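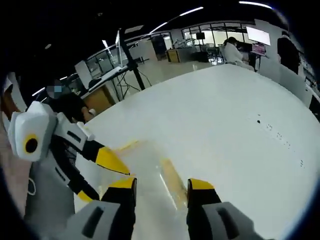

Clear plastic on the white tabletop, with the yellow fingertips on either side.

Eylül Güler keeps her fermenting notes in the same kind of ruled notebook she used as a bookkeeper, and she'll happily read to you from any page you point at. She makes cider in a converted dairy outside Ladutley, and we talked one afternoon in January over a glass of her driest, which she calls Sakar.

"My aunt Sevim started me off," she says. "Sevim Oral — you'd have loved her. She had 7 apple trees and she pressed everything, even the ones the wasps had been at."

Last season Güler filled 260 bottles of Sakar and 105 of a sweeter cider named Polat, and most of it went to two pubs in Stoltamdale. She still washes every apple herself, in an old bathtub, with the radio on.

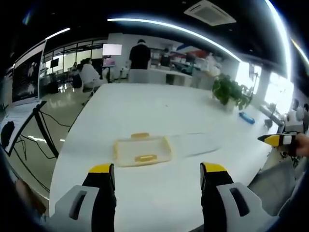
Waiting on the yeast

I asked what she'd change if she could start over, and she thought for so long that I'd nearly finished my glass.

"I'd stop fussing," she said finally. "My first year I opened the lid every evening to have a sniff, and I lost the whole batch. Now I shut the door and go do the ironing."

She's hoping to try pears in the fall, if her neighbor will part with a few crates, and she has already written the first page of notes.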